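Notebook, table setting and serving props
April, morning into early afternoon

3 comments

Picked up where Mikkel left off. His list from last time had the tray question at the top and I agree it should be settled before we buy anything else. The short version is that we keep the red one.

Background for whoever reads this later. We wanted a tray long enough to hold a row of glasses and low enough at the sides that you can slide a glass off without lifting it over a wall. The Bistar tray was the right length but the sides were too high, and it bowed when carried with anything heavy at one end. The red plastic one is shallow, with sloped sides, and it sits flat. I put a straightedge along the underside and could not get a sheet of paper under it anywhere. The lip flares a little, which gives the fingers something to hold.

Measured the Bistar again to be sure: 51 cm outside. It goes back on the shelf, lower left, with the lid that does not belong to it. If anyone finds what the lid does belong to, write it here.

Cleaning. The red tray shows every fingerprint on the inside floor. Dish soap and warm water, then dried with the blue cloth, left fewer marks than the spray. The spray leaves a haze that looks fine until the lights are full on. Please stop using the spray on the trays. It is all right on the table.

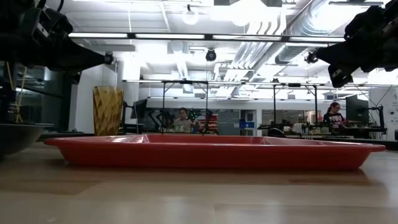 The other thing to sort out was the glasses. The amber ones with the pressed pattern are much easier to hold than the smooth ones, and they don't slip when they have been rinsed and not fully dried. They do taper toward the bottom, so they tip sooner than you expect if you bump them near the rim. I filled one to a third with water and that helped a lot. Half full was worse to clean up after, with no gain that I could notice.

We have 9 of them. One has a chip on the foot, not sharp, but I marked it with a dot of nail polish and it should not be used for drinking. Ragnheiður Vídalín asked whether we could get more from the same place. I called, and the woman at Awwad said that pattern is no longer made in the amber, only in clear. She is going to look in the back room. No promises.

Skewers. The thin sticks were in a paper sleeve in the drawer and kept working their way out through the end, so they need to stand up in something. A tall narrow jar is best for getting one out at a time, but it falls over if you pull at an angle. A bowl is steadier and they lean and fan out, and then you take two when you want one. I lean toward the bowl, with a wad of cloth in the bottom to keep the ends from sliding. Mikkel wants the jar. We can try both for a week and see which one gets complaints.

Layout, for the record. Tray parallel to the long edge of the table, a hand's width back. Tall things on the left and behind the tray so that nobody reaches over a glass to get at it. Dark bowl farther left again. Right side left clear for whatever is being served. I timed a full reset, from everything put away to everything in place, and it took 4 minutes without hurrying. With the old layout it was closer to ten, most of it spent walking to the shelf and back.

Table. Wiped with the grain and let dry. There is a pale ring near the back corner that was not there in March. Somebody set down a hot mug. I rubbed it with a little oil and it is fainter but still there if you get down low and look across. Coasters are in the top drawer, under the tape.

Jona delivery came while I was doing this. Napkins are the right size this time, 45 cm, but they sent cream and we ordered white. I am keeping them. They look better on the light wood than white would, and sending them back costs more than they do. The invoice is clipped inside the back cover.

Also in the box was a sample of the Nulemura table oil. Small bottle, smells of orange. Haven't opened it on anything that matters. I will try it on the offcut first and leave it overnight before it goes near the table.

Still open:

- more amber glasses, waiting on Awwad
- jar or bowl for the skewers
- owner of the stray lid
- Mikkel Hedegaard to return the long ruler, I used the short one twice over and don't trust it to the millimeter
- oil test on the offcut

Put the smooth glasses back in their box and labeled it on two sides. Rinsed the blue cloth and hung it by the sink. Stopped at 1:30.

Shares 2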